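Ticket 2944: Dishes come out with white film after change to new water softener
Product: Pandden under-counter softener, with Womden dishwasher
Status: Solved
Opened by: Zbigniew Borkowska
Opened: 21/03/2025

Good morning,

I write about a white film which stays on our dishes since the softener was installed. I will try to give all details, so you do not have to ask me twice.

The dishwasher is a Womden, built into the kitchen at our house in Carncombe. The softener is the Pandden model which stands under the counter, on the cold line. The dishwasher is also connected to the cold line, after the softener. Before the softener we had hard spots on the glasses, but they came off with a little vinegar. Now the film is different. It is thin and a bit blue against the light, it feels slippery when the glass is wet, and vinegar does nothing to it.

What I have already tried:

Cleaned the filter of the dishwasher and the two spray arms. No change.
Changed from tablets to powder. A little better on the glasses, the same on the plates.
Ran the machine empty with citric acid. No change.
Filled the rinse aid to the top, setting 4. I think it became worse.
Washed by hand in the sink with normal dish soap. These dishes dry clean.

The last point confuses me most. The kitchen faucet has the same soft water, so I expected to see the same film there.

The display of the softener shows code 13 for a few seconds after each regeneration and then it goes away. The manual has no code 13. The list in the manual stops at 12.

I attach one picture of plates in the rack. 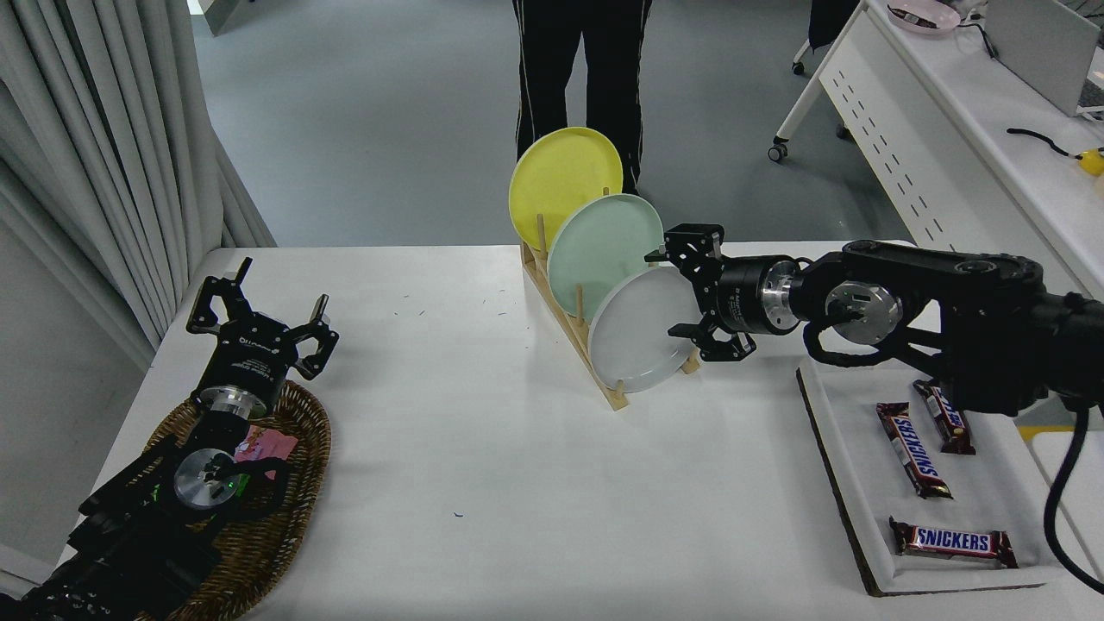
Carola Reinholz: Thank you, Zbigniew, the details help a lot. A film that vinegar does not remove is usually not lime. With very soft water, the detergent has little to bind to, and what is left can stay on the surface or slowly attack the glaze and the glass. Please send me three things: the hardness number set on the softener, the hardness number set inside the dishwasher menu, and the result of a test strip from the kitchen faucet. Code 13 is a notice and not a fault. It means the last regeneration used more water than planned. It was added with a later firmware, so your printed manual is older than your device.

Zbigniew Borkowska:

Thank you for the quick answer. I did not know that the dishwasher has its own hardness number. I found it in the service menu after some searching (hold the two left buttons, then turn on the power). It is set to H6, which is the second highest. I suppose it stayed like this from the time before the softener.

So if I understand correctly, the dishwasher is softening water which is already soft. The salt light in the dishwasher has been on and I have been filling it every time, because I thought this is correct.

The softener is set to 280. The installer, Mr. Grube, wrote this on the sticker on the side of the tank. He took the value from the letter of the water company. The strip from the kitchen faucet shows no change of color in any of the fields, so I read it as zero.

Two more questions. Should the setting on the softener be the same number as in the letter of the water company? And is it safe to turn off the salt in the dishwasher completely, or does the seal inside need it?

Carola Reinholz: Your reading is right, the water is softened twice. Please set the dishwasher to H0. The salt container can stay as it is, full of water, with the cap closed. Do not empty it. The light should go off at H0. For the softener, the letter gives hardness in mg per liter, and your unit accepts the same scale, so 280 is correct as an input. The mixing valve is a separate matter. It lets a small part of untreated water pass, and from your strip I believe it is fully closed. Could you look at the brass screw behind the front cover?

Zbigniew Borkowska:

I removed the front cover. The brass screw was turned fully to the right. The drawing on the inside of the cover says that right is closed.

I called Reinhold Grube and he confirmed that it comes closed from the factory, and that he normally opens it at the end of the installation. In our case he had to stop for the leaking stop valve and afterward he did not come back to this step. He was very polite about it. He recommended one and a half turns to the left, then waiting for one full regeneration before testing again.

I did the following, in this order:

1. Set the dishwasher to H0. The salt light went off.
2. Opened the mixing screw one and a half turns.
3. Reduced the rinse aid from 4 to 2.
4. Reduced the powder to a little more than half of the spoon.
5. Started a manual regeneration. The meter on the softener was at 1318 liters when I started it.

Code 13 did not appear after this regeneration. I mention it only for your notes, maybe it is chance.
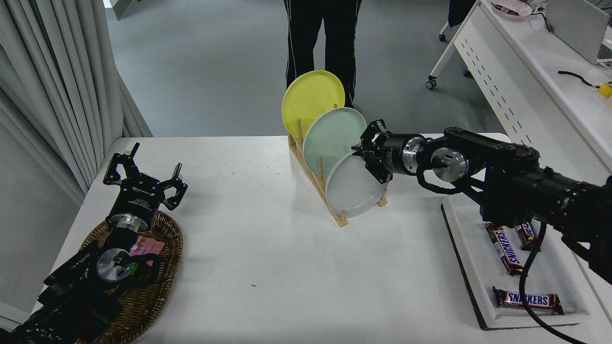 The strip from the kitchen faucet now has color in two fields of five. On the table of the strip this is "soft", where before it was "very soft". I let the faucet run for a minute before dipping it, as the package says.

After the first wash with the new settings, the glasses were clear when dry. I held them to the window and compared with one old glass from the cupboard, and the old one still has the film. I washed the old one two more times and it did not improve. Is this film permanent?

Carola Reinholz: Good news on the strip. On the old glass, I am sorry, it may be permanent. If you can wipe a part of it clean with a paste of baking soda, it is residue and will go away with more washes. If the paste does nothing, the surface of the glass is etched, and we have no cure for that.

Zbigniew Borkowska:

I tried the paste. On four glasses it came off. On the two oldest it did not, so these two are for water colors now.

From my side the ticket can be closed. I have one wish: please put code 13 in the manual on the website, and one line about the hardness setting of the dishwasher in the installation steps.

Carola Reinholz: I passed both points to Kenta Yagi, who keeps the manuals. The code list online will be updated first. Closing the ticket as solved. If the film returns, reply here and it will open again.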